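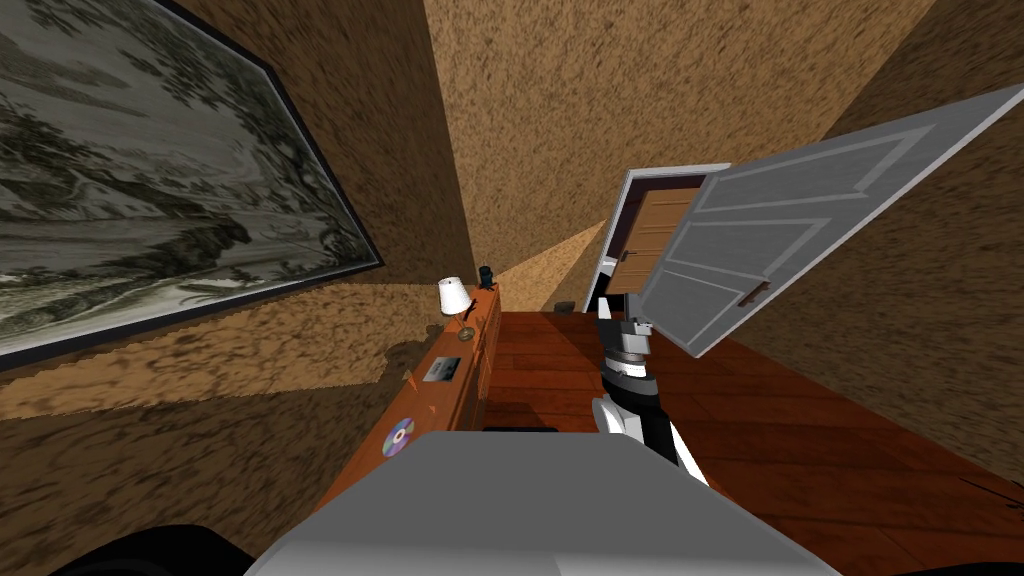 Page 14

Tilville Notes
Home | Older Posts | About Me | Say Hi

30 Aug 2020
by Renu Nigam

So I finally started tidying up my music! I mean the whole lot, the tapes from college, the CDs, the mystery folder on the old laptop called "new new songs." I've been putting it off since May, when my cousin Urmila Dubey asked me for one song (ONE) and I spent an entire evening looking for it and never did send it to her. Sorry, Urmila.

The song was from a mix her brother Santosh made for a family road trip years ago. He made a different mix for every trip, and he took it very seriously. You were not allowed to skip. If a slow one came on while we were stuck behind a truck, well, you listened to the slow one. I used to complain the whole way and now I'd give a lot to have all of them back in order, with the weird gaps where he changed his mind about how long a song should be.

I have 26 of his mixes, and half of them have no song list. So my big plan for this month has been to play each one start to finish and write down what's on it. I do one after dinner, usually while I'm folding laundry or shelling peas. Some songs I know right away. Others I have to hum to Ilona Pap over the phone (she has a scary memory for anything that was ever on the radio) and she's gotten all but two so far. If you know a song with a long whistling bit and somebody saying "Saturday, Saturday" at the end, please, please write to me.
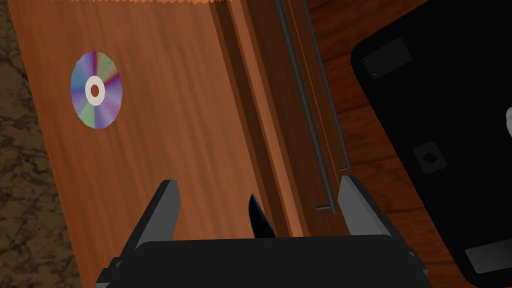

A disc on the tabletop.

What I didn't expect was how much the order matters. I tried putting one mix on shuffle, just to see, and it felt like reading a letter with the pages dropped on the floor. Santosh always put a loud one fourth. Always! And the last song was the one he figured we'd hear as we pulled into my aunt's street, so it was never sad.

Riku Okabe at work says I should just make playlists of the whole thing and be done in a weekend, and he's probably right about the weekend part. He has 1,000 songs on his phone and couldn't name me three he'd heard lately. I do want copies, though, so I'm keeping a plain notebook with one page per mix: the name, the trip if I can work it out, then the songs. The names are half the fun. "Hills, Windows Down." "Dad Is Driving So No Drums." There's one that just says "Sachdeva wedding, way home" and it's the sleepiest music you ever heard.

I've done eleven and I'm in no rush. Next is one with no name at all, and I'm hoping it has Urmila's song on it, the one that goes up really high in the middle. Will report back. Also I still owe you all the plum cake recipe, I haven't forgotten, I just need to figure out what size pan I used.

Last updated: Sunday evening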